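Cafetera Grundness de 3 tazas – reseña rápida tras un mes de uso

La compré en junio porque la vieja perdía por la rosca. Mucho dudar entre esta y la Whitlock, que cuesta casi el doble. Al final ganó el precio.

Lo bueno

Sube rápido. Con fuego medio, café listo antes de que acabe de hacer la tostada. El mango no quema, cosa que en la anterior era un suplicio. La junta viene de repuesto en la caja, detalle que se agradece.

El café sale con cuerpo, sin ese gusto a metal de los primeros días (hice 3 cafeteras y a la basura, como dice el folleto). Con molido medio va perfecta. Con el muy fino se atasca un poco, ojo.

Lo malo

La tapa. Floja desde el primer dia. Si sirves de golpe, se abre y gotea. Escribí a la tienda, Wurncombe, me contestó un tal Dennis Inskip, muy amable, y me mandó otra tapa en 11 días. Igual de floja. En fin.

La base es pequeña y en mi cocina baila sobre la rejilla. Le puse un reductor y listo, pero son 3 euros mas que no contaba.

Y las 3 tazas son tacitas. Si desayunas con tazón, olvídate – te da para uno y justo.

Limpieza

Agua caliente y nada más. Nunca lavavajillas, el aluminio se pone negro. Secar bien antes de cerrar o huele. El filtro se saca con la uña, un golpecito y fuera el poso.
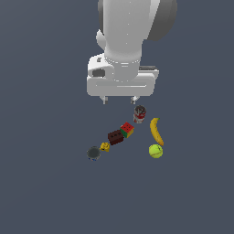 Precio y veredicto

30 euros. Por eso la recomiendo, con la pega de la tapa. Si tomas café solo, corto y una vez al día, te sobra. Para dos personas cojería la grande. La Stestevus de acero también la probé en casa de mi hermana, mas bonita pero tarda una eternidad.

Nota: 7 de 10. Si sacan una tapa decente, le subo un punto.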